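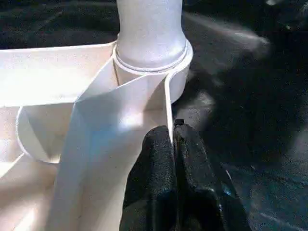 Ticket 346, Tondard Motorhome Park, Lorkidton. Power dropping out on pitch 7. Guest loses hook-up, comes back after reset at the bollard, goes again later. Meter reading in Zonard not matching the bollard either, may be same fault, may be separate, logging both on this one until told otherwise. Also on the job sheet while the electrician's here: replacement cap for the bollard, old one has gone yellow and split. Want plain white, the matt slightly grainy sort of finish like the post in the photo, not the shiny one Tannous sent last time which looks like a bathroom fitting.

Status: closed (see end)
Priority: was normal, moved to high when guest rang a second time
Raised by: front desk
Log kept by: site office

May, 08:10
Guest on 7 at the desk before we'd unlocked. Woke up to no mains, fridge had swapped itself over to gas, no kettle. Reset breaker in bollard, came straight back. Asked what they had running, said heater and not much else. Assumed heater plus kettle and left it. Told them to go easy on both together. Not written up at the time, adding now so it's in order.

18:40
Same again. This time nobody in the van, they were out walking, came back to it off. So not the kettle. Reset, held. Ticket opened.

18:55
Went down to look. Breaker on the left socket is the one that's going, the RCD, not the overload one. That's earth leakage then, as far as I understand it, and not too much load. Guest's lead looked decent, orange, fully unwound (they'd had it coiled under the step the night before, asked them to pull it all off the reel, they did). Nothing wet that I could see. Grass is wet obviously.

19:20
Moved guest to the right hand socket on same bollard. If it trips there too it's the van or the lead. If it doesn't it's us.

21:05
Tripped on the right as well. So van or lead, I thought. Lent them the office lead.

21:30
Holding on office lead. Told guest likely their lead. They weren't happy, it's new. Fair enough.

06:50 next morning
Off again. On the office lead. So not their lead, apologised. Offered them a move to another pitch, they don't want to, they've got the awning up and like the view of the water. Said they'd switch things off one by one if we tell them what order.

07:15
Sent them this, keeping a copy becuase we get asked it every season:

- everything off inside, unplug what you can get at
- plug the hook-up in, wait
- if it trips with everything off, stop there and tell us
- if it holds, put one thing on, leave it a good hour, then the next
- do the water heater and the fridge last
- fridge on mains, not auto, or you won't know what it's doing
- write the time down when it goes

Please don't open the bollard. There is a cover for a reason and the bit behind it is ours.

09:30
Guest says held with everything off. Then fine with battery charger on. Then fine with the sockets. Water heater next.

11:10
Water heater on, fine. Hmm.

13:00
Fridge on mains. Fine. Everything now on and it's fine. Sun's out. Noticed all the trips so far are evening or early morning. Damp? Putting that down as a thought only.

13:20
Rang Tannous, who supplied the bollards. Long hold. They say any model this age should have had the lower gland checked after the first winter, was it? Looked in folder. No record either way. They asked for the serial, sticker is under the cover and faded to nothing. Sent a photo anyway.

14:00
Zonard side. Meter screen in the booking system shows pitch 7 using power while it was tripped overnight. Can't be. Bollard display shows no change over the same hours. Logged with Zonard help as separate query but copying the gist in here.

To Zonard, as sent:
Pitch 7 is recording usage during a period when the supply was off at the bollard. Display on the bollard did not move. Other pitches look normal to us but we've only looked at the neighbours. Is the reading live or is it estimated when the bollard stops reporting? If estimated, can we turn that off, and can you tell us which readings on the guest's bill are real. Guest leaves soon and we need to bill them properly. We will not be charging for power they didn't get.

15:45
Zonard reply. It's estimated. If the bollard goes quiet the system fills the gap from the previous day's use and corrects itself at the next good reading. Supposed to, anyway. There's a tick box, under Site, then Metering, then "fill missing readings". We never ticked it, must have come in ticked after the update. Unticked. They say the old filled readings stay in unless removed by hand. Asked how. Waiting.

16:10
Desk asking whether to stop letting the pitch. It's booked straight after this guest goes. Said hold it back for now, put the next lot on the one by the hedge if they'll fit. They've got a long one, check the length before promising anything. Desk to ring them.

17:30
Electrician can come in the morning. Asked for insulation test on the run from the distribution board to the bollard and both sockets. Asked if we should leave guest connected overnight, answer was a flat no. If it keeps tripping and we keep resetting it that's silly, it's tripping for a reason. Quite right, should have done that yesterday. Bollard isolated and labelled. Guest running on gas and batteries, gave them a night free and a token for the showers. Still won't move pitch.

Note for whoever's on desk: 2 resets is the limit from now on. After that isolate and ring. Don't let a guest talk you into one more.

10:20 following day
Electrician on site. Test fine from board to bollard. Cable in the ground is good, relief. Sockets themselves ok. Opened the base.

10:50
Found it. Bottom gland had gone slack and there was moisture inside the base, with green on the terminals behind the left socket. Both sockets share that terminal block, so that's why swapping sides told us nothing. The cool hours would be when it condenses, dries off by lunch. So the thought about damp wasn't daft.

Cap split at the top won't have helped. Water in from above, no way out at the bottom.

12:15
New gland, new terminal block, base cleaned and dried out. RCD tested, trips when it should and at the right speed, so the RCD was doing its job all along. Left on with a load for the rest of the morning.

12:30
Cap. Tannous have the matt white in stock, same fitting. Ordered 2, one spare for the shelf. Asked them to confirm the finish in writing this time. They did. Temporary cover on in the meantime, taped, looks awful, is watertight.

16:00
Guest reconnected. Told them it was us from the start and sorry for blaming the lead. Office lead returned.

07:30 next day
Held all night. Heavy dew too.

09:00
Zonard came back on the filled readings. You open the pitch, Readings, anything in italics is a filled one, delete, then press recalculate. If you don't press recalculate the bill doesn't change even tho the readings have gone. That caught us out, did it twice. Bill now matches the bollard display. Printed and given to guest with the free night taken off.

09:40
Tannous answered about the serial. Can't read it from the photo. They want the rest of the row checked for slack glands, same batch most likely. Not covered, too old. Separate ticket raised for the row, don't add to this one please.

Cap arrived with the afternoon post. Right colour, right finish. Fitted, tape off.

Left to do, moved over to the row ticket:
- check glands all along the lakeside row before the school holidays
- look at every cap for splits while there
- write serials on the inside of the doors in marker
- check other pitches for italic readings back to the update, refund anyone overcharged
- new sheet for the desk with the switch-off list on it, laminated

Pitch 7 back on sale. Desk told, next booking put back on its original pitch (the hedge one was too short for them anyhow).

Closed 15:10. Reopen if it trips again for any reason, don't start a new one.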